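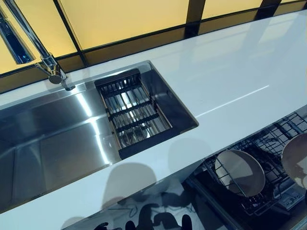
June 12, 2018

Hello again from the kitchen end of the building! Last issue I promised you all a proper report on the hand trials and then filled the space with a moan about parking, so I'm making up for it now. Get a cup of tea, this one's mostly plates.

For anyone who has joined the list since, we've been comparing two hands on the same arm. One is the Grerska, the one with the fingers in a row and a thumb. The other is the old two-jaw Rankin that we've been using for everything up to now. Same arm, same controller, same person at the desk (me, mostly, with Senga Swanson taking over when my eyes go funny). The job is moving plates between the dishwasher rack and the sink side, and I set us a target of 300 goes with each hand, which sounded perfectly reasonable when I wrote it on the whiteboard in my nice handwriting.

We've done 438 in all so far. The Rankin has had its full 300 and the Grerska is catching up. I'd call the Rankin steady and a bit dull. It pinches the rim, it lifts, it puts the thing down. Where it struggles is when a plate leans over in its slot, and then it tends to nudge the plate further away and you sit there willing it on like a parent at sports day.

The Grerska is much more fun, and much more annoying! Those black fingertips have a lovely grip on a smooth rim, and I like being able to bring the thumb round and hold the plate upright all the way up. But there are a lot more settings to get wrong. Squeeze timing, finger order, how far to open before you go in... I lost a whole afternoon to one finger closing a fraction ahead of the others. Ross Kerr fixed it in the controller with a single line and was very smug over lunch.

I've also come round to the small camera at the wrist, which I was rude about in the spring. With the hand hanging down by the floor between runs, you get all four fingertips and a bit of thumb in one go, so I can check the fingers are level before I start. The head camera is still what I steer by, but I wouldn't want to go back to having only that.

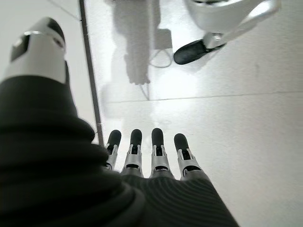 ## Shine, glare and the cable

Our biggest headache has had very little to do with hands. The counter is white and glossy, the sink is steel, the panels behind are bright yellow, and a pale plate against any of that lot can be quite hard to pick out on screen. Turning the exposure down helped with the counter and made the dark dish rack nearly useless. We've settled on something in the middle and I've stopped fiddling (for now).

Then there's the cable at the hand. It needs enough slack for the wrist to turn, and any more than that and it wants to hook itself on the rack. Donnie Lennox has asked for a shorter one to try in August. If you've solved this on your own arm, please write in, I'll happily steal your idea and put your name on it.

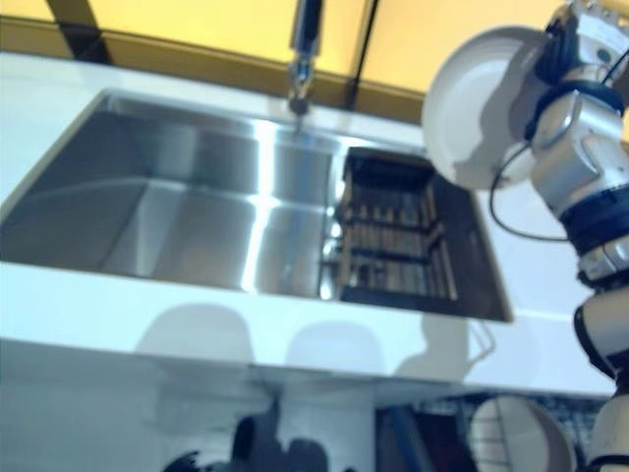 *Words by Nest Lewis, Rarkuvura hands and arms bench*

I still have the rest of the Grerska runs to get through, and after that we swap to the heavier plates. My money's on the Rankin for speed and the Grerska for not chipping anything. Senga thinks I've got both of those the wrong way round, and we have a packet of biscuits riding on it.

If you'd like the settings sheet for either hand, reply to this and I'll send it over. It's a bit of a mess, with my notes down the side, but the numbers are all there.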